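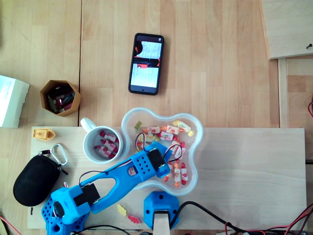

5. The Open Day

5.1 Why we moved the experiment into public view

The trials in Section 4 were run by the people who wrote the software, at times of day when the people who wrote the software felt like running them. Reviewers of an earlier version pointed out that this is a generous way to treat a robot. We agreed, and in November we put Mandagi, the small blue arm described in Section 3, on a table at the Ilmont open day in Prenia and let visitors tell it what to pick up.

The task was candy. We had used plastic cubes for most of the development period and can report that members of the public will watch a robot move a plastic cube for less time than it takes the robot to move one. Candy holds attention. It is also a harder object than it looks: the wrapped kind has two twisted ends that fold when a finger meets them, and the gummy kind is small, soft and slightly sticky, so that a grasp the planner considers finished may go on for a while after the fingers open.

Visitors asked for a piece in their own words and Peltico, the language and grasping layer, turned the request into a target and a motion. A trial counted as a success if the arm put the requested piece in the mug within one minute and put nothing else there. Either of the two operators could stop the arm with a switch. They were told to answer questions, refill the candy, and keep their hands off the keyboard. The last instruction was the hard one.

5.2 Setup

Everything sat on one wooden table. The arm was fixed at one side and worked over a paler board laid on top, which gave the camera a plain background and gave visitors some idea of where the robot could reach. The wrapped candy went in a clear plastic bowl with a wavy rim. We chose the bowl for its looks, over the objections of the one author who had read the literature on detecting transparent objects, and that author has asked us to record the fact.

A white ceramic mug was the drop target. It replaced a paper cup that had done well in every rehearsal until the arm brushed against it. The mug is heavier and wins most of these encounters.

We did not tidy the table. Section 4 used a cleared surface, and clutter was the condition we most wanted to change. Pens, phones, keys and other personal property were allowed to stay wherever they had been put down, provided they did not block the bowl. Peltico had no list of them and was expected to leave them alone. It was also expected to leave alone the wiring, which no visitor ever asked for but which is red in places, as are many of the better candies.

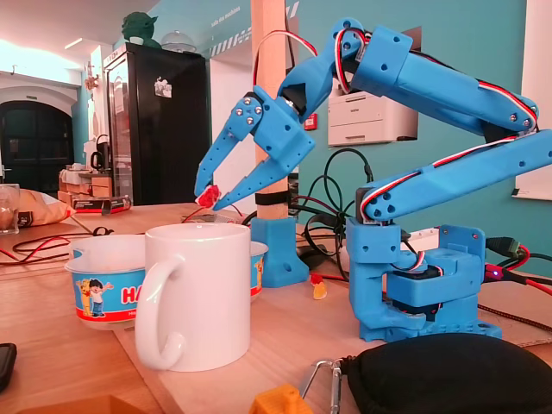

Figure 4. Mandagi holding a small red gummy candy between its fingertips. Another piece of candy, a yellow-orange gummy bear, lies on the table near the foot of the pole.

Loose gummies were a late addition. They had been meant for the operators. A child in the first group asked for "the bear that got out," pointing at one on the table, and Peltico went after it without complaint. We had written no rule limiting requests to the bowl, so we let the trial stand, and from then on pieces outside the bowl were fair game. We analyze them separately in Section 6, where they do better than anything in the bowl. A gummy on bare wood has no neighbors to get tangled up with.

5.3 Procedure

Visitors came through in 17 groups. Each group got a short spoken introduction, which began the day as a careful account of learned grasping and ended it as "ask it for a candy." We saw no drop in the quality of the requests.

Anyone in the group could then make a request. We asked for one person at a time and got this perhaps half the time. Overlapping speech was passed to Peltico as heard, and it usually picked the loudest speaker, a policy we had not designed but which visitors seemed to find familiar. When a request could match more than one piece, the system was free to choose. When it could match none, it was supposed to say so and keep still.

After each attempt the operator pressed one of two buttons for success or failure. The log kept the time, the request, the chosen target and the arm's path. Notes on visitor behavior were written by hand on the back of the room booking form and are legible in places.

We reset the mug when it was getting too full to take another piece. This was done between groups where possible. An early plan to have the arm empty its own mug was dropped after a rehearsal in which it did exactly that, from a height.

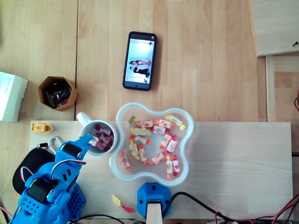 The full mug turned out to matter more than we had planned for. Once the pile came near the rim, a piece released in the right spot could roll off the top and land on the board, and by our own rule that was a failure, even when the visitor was already thanking the robot. We thought about relaxing the rule. We kept it, on the grounds that a robot that delivers an object to the neighborhood of a cup would not be praised for this in any other setting, least of all with coffee.

5.4 What people asked for

The log holds 1043 requests. Color words were the most common way to name a piece, followed by position ("the one at the back") and then by flavor. Flavor was awkward. The wrappers are printed with fruit, and visitors read them with total confidence and little agreement. One orange-ended candy was requested over the day as orange, peach, mango and "whatever that is." Peltico has no opinion about fruit beyond what it got from its training captions, and it settled these cases by color, as we suspect the visitors were doing too.

A second kind of request was the test. Adults in particular liked to ask for things that were not candy. The phone was popular. So was the mug itself, which the arm was being asked to place inside the mug. Peltico correctly declined most of these. In a few cases it announced that it could not find the object and then moved toward it anyway, and we have been unable to reproduce this at any time when we were ready for it.

A third kind was politeness. Many visitors said please, and a smaller number apologized to the arm after a missed grasp. Neither had any measurable effect on success. Several visitors asked us whether it did, and were disappointed.

5.5 What went wrong

Most failures were ordinary. The fingers closed on a twisted end instead of the body of the candy, the paper folded, and the piece slid back into the pile. Visitors knew this failure from arcade machines and were very forgiving. Some accused us of having set the grip strength low on purpose.

The next largest group came from the rim of the bowl. From above, the bright edge of clear plastic looks to our detector a good deal like a white wrapper, and there were long stretches in which the arm reached with great care for a candy made of glare. Turning the bowl a little often cured it. Operators learned to do this while seeming to make room for someone's elbow, and since we had promised no hidden help, those trials are marked in the released data.

Sticky releases were rarer and more entertaining. The fingers would open over the mug, a gummy would stay on one of them, and the arm would return to its rest pose still wearing it. The system had by then recorded the object as delivered. Our fix was a short shake at the end of each drop. It works, though it gives the arm an air of distaste.

We saw one fault that we consider serious. Late in the day the arm began to move at its full travel speed near the board, where it should have slowed down. An operator stopped it within seconds, no one was close, and nothing was knocked over. The cause was a speed setting that we had raised by hand over lunch to shorten the line and had not put back. It worked as configured. We have since made the setting something that cannot be reached from a phone.

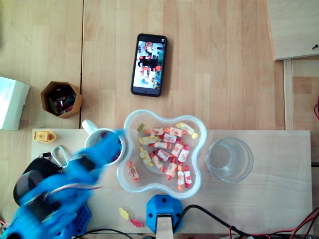 Tabletop Manipulation Group, Department of Automation, Ilmont

5.6 Limits of this evaluation

An open day is a poor laboratory, and we make no claim that the visitors were a fair sample of anyone. They had come to see machines, on purpose, in November. Groups differed in size, and the later ones had often heard from earlier ones which requests worked. One visitor came back three times and grew skilled enough that we now quote two of those phrasings in our documentation.

The supply of candy changed as well. Visitors ate the results, roughly 10 pieces per group, and the bowl was topped up from a bag with a different mix of colors. A request for green late in the day was therefore harder to meet than the same request in the morning, for reasons that have nothing to do with perception. We tried to correct for this with the refill notes and gave up when the notes for the afternoon proved to be a drawing of the robot, by a visitor, signed.

The operators also knew what the arm was meant to do, and they pressed the buttons. A second pass over the recordings, made by two colleagues who had been absent that day, disagreed with the original label in 6 percent of trials. Nearly all of those involved a candy resting on top of an overfull mug at the moment the operator had to decide. We use the colleagues' labels in Section 6. The operators dispute this.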